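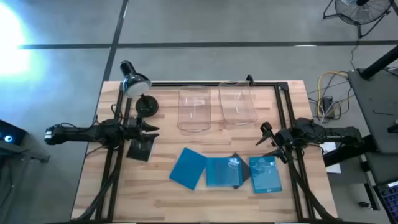
Ausgabe 2/2022 – Seite 1

Moster plant zweite Ausbaustufe: Budget für Zweiarm-Arbeitsplätze steht

4 Oktober 2022 – Moster stockt auf. Für das kommende Geschäftsjahr sind weitere Tischarbeitsplätze mit je zwei Roboterarmen eingeplant, Bestellung noch im Herbst, Lieferung ab Februar. Anbieter ist Havico, Greifer kommen von Lemma.

Pro Platz rechnet der Einkauf mit 3830 Euro für Arme und Greifer. Dazu 2125 Euro für Rahmen, Tischplatte, Licht und Verkabelung. Behälter und Kleinteile laufen über das normale Verbrauchsbudget, nicht über die Investition. Wartung: noch offen, Angebote liegen vor.

Aufgabe der Plätze bleibt das Sortieren flacher Teile und Hüllen in durchsichtige Kunststoffbehälter. „Wir kaufen lieber kleine Einheiten und die dafür früher“, sagt Projektleiterin Saron Tamiru. „Eine große Zelle hätte uns ein Jahr Planung gekostet.“ Wondimu Ejigu, Einkauf, ergänzt: „Ersatzgreifer gleich mitbestellen. Das haben wir beim ersten Mal vergesen.“

Geprüft wurde auch ein Mietmodell von Ornero – verworfen, die Mindestlaufzeit passte nicht zur Planung. Eine Rücklage von 3000 Euro für Kabel, Netzteile und Umbauten ist eingestellt.

Schulungstermine folgen, Anmeldung ist ab sofort möglich.

Pressekontakt: Mekdes Ayele, Moster, Unternehmenskomunikation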